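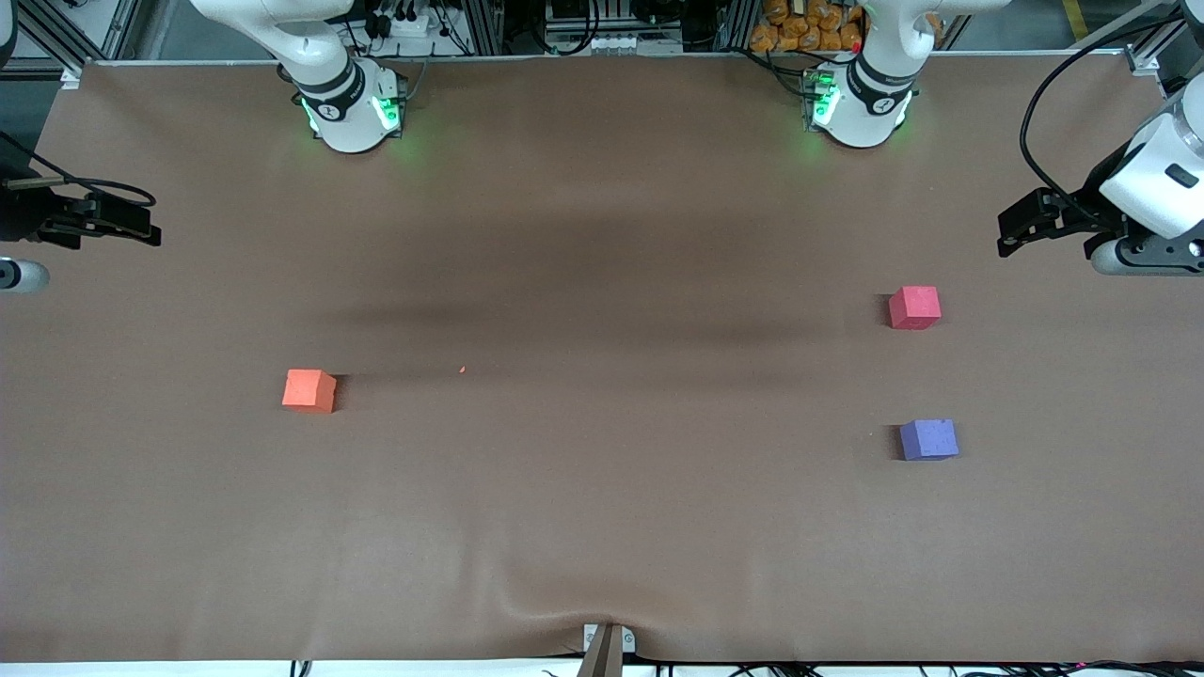 Why do people who speak the same language give different names to the same light purple?
Most of us learn the names of in-between colors late and from a handful of people close to us, so the names we end up with follow our households and our work more closely than they follow our eyes.

4. Names for the pale purples

We now come to the part of the survey that gave us the most pleasure to read, and that took the longest to sort. Of the 933 people who filled in the Prelis questionnaire, 302 wrote something extra in the margin beside the pale purple items, and we have tried to give those notes their due here. Reds and yellows drew hardly any remarks at all. People wrote "red" and moved on to the next line, as we suppose most of us would.

With the pale purples it was another story. Lavender, lilac, mauve, violet, periwinkle and plain "light purple" all turned up, often with two or three crossed out before the person settled on one. Gardeners were fond of lilac and would sometimes tell us which bush they had in mind. People who had sewn for a living used mauve with great confidence, though they did not agree with one another about what it covered, and one retired dressmaker kept it strictly for shades with some gray in them. Younger respondents leaned toward lavender for nearly everything, and we suspect (as Devadiga suggested to us when he read an early draft) that soap and candle labels have had a good deal to do with this. 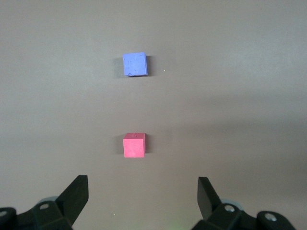
Figure 2. Lavender-blue cube (upper of two) on a warm-gray surface.

A second matter is the border with blue. Sikder's earlier work in Vorurico had led us to expect that people would place this border in much the same spot from one day to the next, and that any quarrel would be between people. Our 20 repeat interviews, held in July, were kinder to that idea than we had feared. Those who called a shade blue the first time mostly did so again, and they were often surprised to hear that a husband or a sister had called it purple. Several couples were still talking it over when the interviewer put her coat on – a small thing, but it tells us that these names matter to people more than the dry look of our tables may suggest.

We should also say a word about the compound names, such as "bluish lavender" and "purple-gray". Nasution, who did the first round of coding, kept these as written, while Chin folded each one into its last word. The two ways of working give somewhat different totals, and we report both in Table 3. Our own leaning is toward keeping the names whole. A person who takes the trouble to write two words on a form has usually looked twice – and it seems a pity to throw the first word away for the sake of a shorter table. Readers who wish to compare our totals with older surveys will want the folded version, though, as that was the common practice at the time.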